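Extra time on exams, does my kid need a formal diagnosis first?

Asked by Angelica Yap in School and Learning Support
7 replies hidden, 4 shown as comments

Hi all, typing this on my break so sorry if its a mess. My son is in 8th grade at Wesum Middle. Reads fine out loud but very slow on paper, always has. Last year his homeroom teacher just let him finish tests at lunch, no paperwork, no fuss. New teacher this year says she can't do that anymore without something "on file." I asked what on file means and got sent a link to the district page, which sends you to another page, which is a login I don't have.

So questions. Do I need a doctor or a psychologist to sign something before the school will do anything? The private testing place near us has a waiting list until after winter break. And does the plan follow him to high school or do we start all over? He's going to Zetdale High next fall.

Also he is embarassed about being pulled out to a separate room. If there's a way to do extra time where he stays put I would love to hear it.

Midterms are coming up so anything quick is appreciated. Thanks

Answer from Gergely Orbán
Marked helpful by 12 people

Short version, no, you don't need to show up with a diagnosis. Longer version below. I'm a parent, two kids with plans, not a lawyer.

You ask the school to evaluate him. In writing. Email is fine. Say the words "I am requesting an evaluation for a 504 plan or special education services" and name what you're seeing: slow reading on paper, doesn't finish tests, was given extra time last year by his teacher. Send it to the principal and the counselor both. Keep the sent copy. The school can use its own people to look at him and it shouldn't cost you anything. A private report can help but don't sit around waiting for it. Send it when it comes, they have to at least look at it.

Things that helped us:

Get last year's teacher to write two or three lines. Just what she did and whether it made a difference to his scores. Ours did it the same afternoon.

Bring actual work. A timed test and an untimed one from the same unit, if you have them. The gap between the two did more for us than anything I said.

Ask for specifics. "Extra time as needed" sounds nice and then every teacher reads it a different way. We got time and a half on anything timed, quizzes included. Quizzes matter, people forget quizzes.

On the room thing. Ask for it to be written as his choice. My daughter starts with everybody else and then can move or stay. Some teachers hand her the test a bit early. One prints it in two parts and she does the second half in study hall, which no other kid even notices. All of that is fair to ask for.

For midterms, while the evaluation is pending, ask the counselor if they can keep doing what was done last year informally. They can say no. Ours said yes. Worth the email.

Gotta run, will check back Monday.
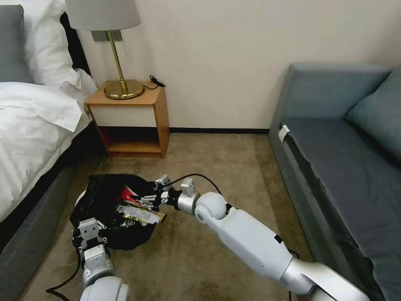
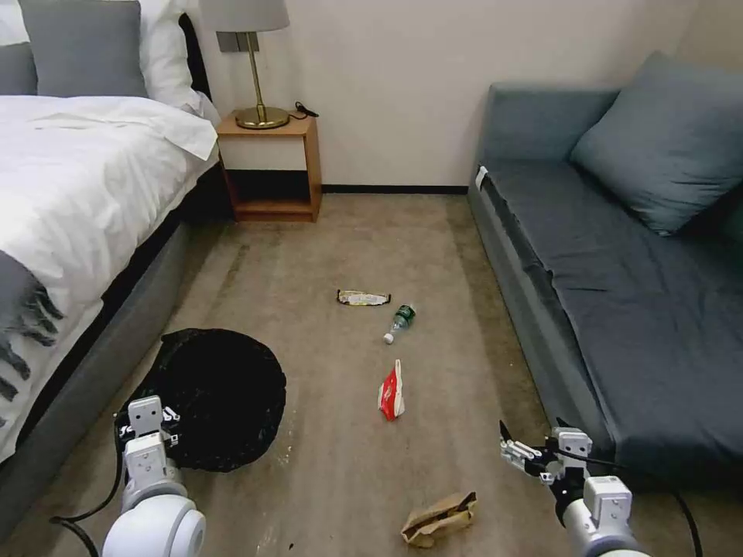 Both pictures: room with beige carpet

Answer from Botond Szalai
Marked helpful by 4 people

just talk to the teacher again. in my experience they all have way too much going on and if your nice about it they'll work something out. we never did any forms and my son graduated fine. once you start with meetings it never stops

Comment from Angelica Yap: I did talk to her, she was nice about it, she says its not up to her

Comment from Gergely Orbán: Informal is great until the teacher changes, and that's what happened here. Get it on paper.

Answer from Dragica Dimitriou
Marked helpful by 7 people

Agree with Gergely on most of it. I work in a high school office (different district) so I can speak to the moving up part.

A 504 plan does not vanish when he changes schools. Same district, the file should go with him, and Zetdale should be following it from day one. "Should" is doing some work there. Files sit in a drawer. In spring ask Wesum for a transition meeting and ask that someone from the high school be in it, even by phone. Then in the first week of school email every teacher yourself with the one page version. Don't assume they've read it, half of them got their class lists the night before.

High school may want to review the plan once he's there. Normal, not a trap. Go to the meeting.

One other thing, college entrance tests. The testing companies have their own approval and it's seperate from the school's. They like to see that he's been using the extra time at school for a while. So another reason to get it written down now, not junior year.

If they refuse to evaluate, ask for the refusal in writing with the reason. And ask for the parent rights booklet, they have to give it to you.

Comment from Angelica Yap: Thank you!! Emailed the principal and counselor at lunch, copied Gergely's sentence pretty much word for word. Counselor already wrote back with a form. It asks if he has "a condition that limits a major life activity", do I put reading there?

Comment from Dragica Dimitriou: Yes, reading counts. Concentrating too if that applies. Fill in what you know and leave the medical section blank if you don't have anything yet, write "none at this time"

Related questions
Teacher won't share slides before class, is that allowed?
Can a tutor come to the 504 meeting
Is audio book reading ok for English credit?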